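Buying a Used Car from Out of State: Your Questions, Answered with Some Patience

Last updated 28 Apr 2022

Tamsin Pennington and Volkan Kahraman answer the mail for the Brernevix owners' and shoppers' page. Between them they have bought 13 cars they had never sat in, and they regret fewer of those than you would think.

Should I buy a car I haven't driven?

Plenty of people do. If the price is good and the car is common, you can get most of the way there with paperwork, a phone call and a paid inspection. If the car is rare and the seller describes it as "a real head-turner," slow down. Heads turn for all sorts of reasons, including noise.

What should I ask for first?

The VIN, a photo of the title (both sides) and a cold-start video with the sound left on. A seller who puts music over the cold start has told you what you need to know. Ask for the tires too, close enough to read the date code.

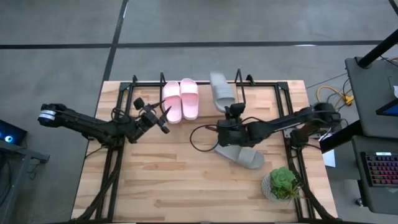

Ask when the timing belt was done, if the car has one, and ask for the receipt. "My brother-in-law did it" is a sentence, and you can't file a sentence in the glove box.

How much does an inspection cost, and is it worth it?

Prices vary by region and by how far the mechanic has to drive. Pay it. Volkan skipped his once, on a wagon he was very fond of from a distance, and spent $2383 on a transmission before the first oil change. The inspector should put the car on a lift. An inspection done in the seller's driveway will tell you a good deal about the driveway.

Can I use the mechanic the seller recommends?

You can. You can also ask the seller's mother.

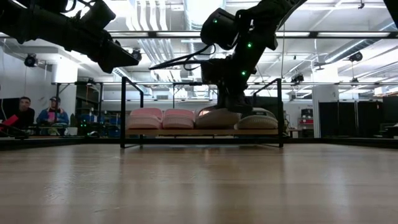

Should I ship it or drive it home?

Shipping on an open trailer is cheaper than most people fear, and your car will arrive with some bugs and a bit of road dust. Enclosed transport costs more and makes sense if the paint is worth more than the engine. Driving it home is the romantic choice. Bring a tire gauge, a quart of the correct oil, a phone charger that doesn't depend on the car's outlet, and somebody who still likes you.

If you ship, write down the mileage at pickup and again at delivery. The two should be very close. Tamsin once got a hatchback back with 38 extra miles on it, and the driver blamed the trailer ramps, which must have been remarkable ramps. 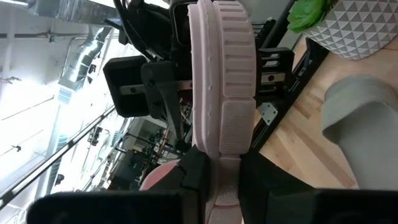

Dayana Zapata wrote in to disagree with us about driving home. She did 3536 miles in July in a pickup with no working air conditioning, and says she found every fault the truck had before the seller's phone number stopped working. She would do it again, with a better seat cushion. We have decided to count this as a point for her side.

Where do I pay sales tax?

Usually in the state where you register the car, though some states collect at the sale and your home state gives you credit for it. Call your own motor vehicle office before you send any money. Budget an afternoon for the hold music.

Do I need a temporary tag?

If you're driving it home, yes, in nearly every case. The rules on who issues it depend on whether you bought from a dealer or a private seller.

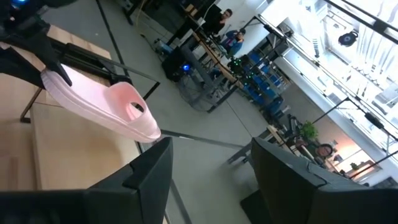 Get your insurance started before the tag. Most insurers will add the car over the phone with just the VIN, and some states won't hand over a tag without proof of it. Keep the bill of sale in the car for the whole trip — the original, with the copy at home or in your email.

What if the car isn't as described?

With a private sale, you have less recourse than you would like. Save every message and the original ad, including the photos, which tend to vanish soon after the check clears. Small claims court is possible, but it will probably be in the seller's county. Pack a lunch.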